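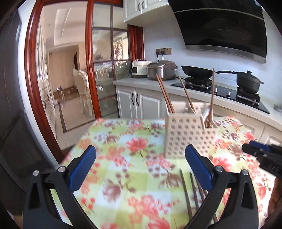 Lemma Chopstick Basket, Open Top

The Lemma is a free-standing table basket for chopsticks and other slim utensils. It has a squarish footprint, an open top and perforated walls with small square holes set out in a grid. It is intended for use on a worktop, a draining board or a dining table, and needs no fixing to the wall or the sink.

The basket is moulded in a single piece of food-safe polypropylene. There are no clips, inserts or removable panels. The standard finish is a pale neutral shade, suitable for use next to white or light-coloured kitchen units. The colour runs through the material, so light scratches do not show a different shade underneath. Slight variation between batches is normal.

Capacity and loading

Rated capacity is 11 pairs of standard household chopsticks. More can be inserted, but air movement between them is reduced and drying takes longer. The maximum load is 800 g, evenly spread. Heavy ladles, knife steels and full-size kitchen knives should be kept elsewhere.

The interior is undivided. Long chopsticks used for frying and lifting noodles may be stored together with table chopsticks, although the longer ones should go in first and stand towards the back.
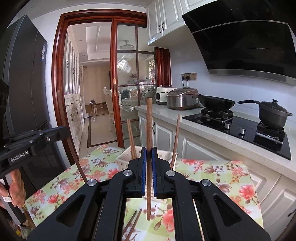 Chopsticks should be dried with the eating end clear of standing water. With wooden pairs of the common pattern, square at the handle and narrow at the tip, there are two accepted ways of loading the basket. Tips down is quicker and keeps the part that goes in the mouth away from hands, and is recommended where the basket stands on a draining tray. A chopstick held upright over the table, thick end uppermost, is already the right way round for this method and can be lowered straight in. Tips up is preferred for untreated wood that is slow to dry. In either case the sticks will lean outwards against the rim, to one side or the other, and this is acceptable provided the basket stays level. Do not mix the two methods in one basket.

Use on tablecloths

The base has four short moulded feet with a clearance of 5 mm. On a bare worktop this allows water to run out and air to pass underneath. On a tablecloth the feet should rest on a single flat layer of fabric, away from folds and seams. Shake off wet chopsticks before loading, or place the basket on the matching tray. The tray is sold separately under the Zarkeo name and is supplied in the same shade.

Cleaning

Wash by hand in warm water with ordinary washing-up liquid. A soft bottle brush is suitable for the inside corners. The basket may also be washed in the upper rack of a dishwasher, placed upside down. Starch and oil can collect in the perforations after a few weeks of daily use; soak for an hour, then brush from the outside inwards. Do not use wire wool. Keep clear of hobs, rice cooker steam vents and other direct sources of heat.

Ordering

Supplied singly or in cartons of 5. Chopsticks are not included. Loltisis wooden chopsticks fit the basket and are listed under table utensils. Trade accounts may order mixed cartons of baskets and trays through the Flostgate counter or by post. Unused items in original packing can be returned to the branch of purchase.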